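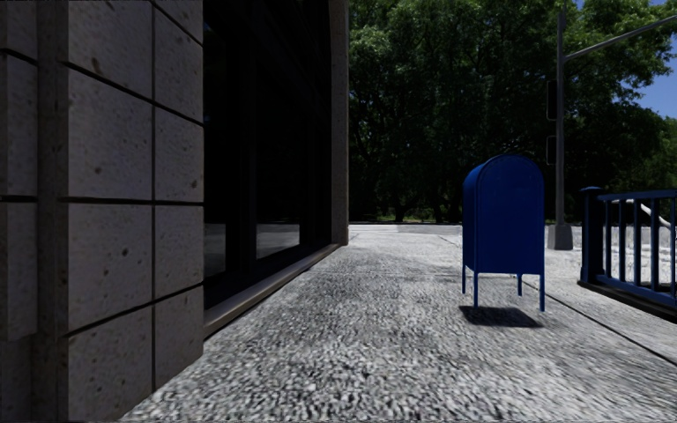 Dunanis Street Names

A word list of street names and where they come from

Version 6, last updated 2023-04-16

What you get

Dunanis is a plain table of 1546 street names with a short note on the origin of each one. It started as a side project on old town maps and grew far past what I planned, and I'm delighted to be able to share it! If you've ever wondered why so many towns have a Water Street nowhere near any water, there is plenty in here for you.

Files

names.csv: the full table, one street name per row
sources.csv: the books, maps and council minutes behind the notes
changes.txt: what was added or fixed in each version

Columns in names.csv

name: the street name as written on the oldest source I could find
modern: the spelling in use now, if it differs
kind: person, plant, trade, place, direction, number or other
note: one to three sentences on the origin
sure: high, medium or low
source_id: points to a row in sources.csv

The kind column is the one I have the most fun with. Trades are a joy (Tanner, Cooper, Fuller, Chandler), and it's surprising how many look like trades and turn out to be family names. Those are marked as person, with the trade mentioned in the note.
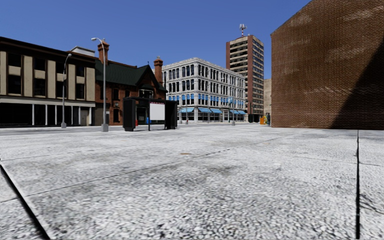
Spelling gave me the most trouble. Older clerks wrote what they heard, so the same lane can show up three ways in a single ledger. I kept the oldest form in name and left every other form in the note, so a plain text search should still find them all.

How the notes were made

The first 600 names came from the Lendside gazetteer, typed in by hand over one very long July. The rest were gathered from map indexes and minutes, a few at a time. For 864 of the names I found two or more sources that agree, and these are the ones marked high. Medium means one good source. Low means a local story that I liked too much to drop, so please don't quote those as fact.

Known gaps

Numbered streets are thin. Names changed in the last few decades are mostly missing. A few plant names could just as well be surnames (Rose and Ash are the usual suspects), and I've said so in the note where I couldn't decide.

Loading it

The files are UTF-8 with commas between fields and quotes around the notes. They open fine in any spreadsheet program. If you use Dixit, the small lookup tool that goes with this list, put names.csv in its data folder and restart it.

License and fixes

Free to use, copy and change, as long as you name Dunanis as the source. Corrections are very welcome, especially for anything marked low! Open an issue with the street name, the town and where you read it, and it will go into the next version.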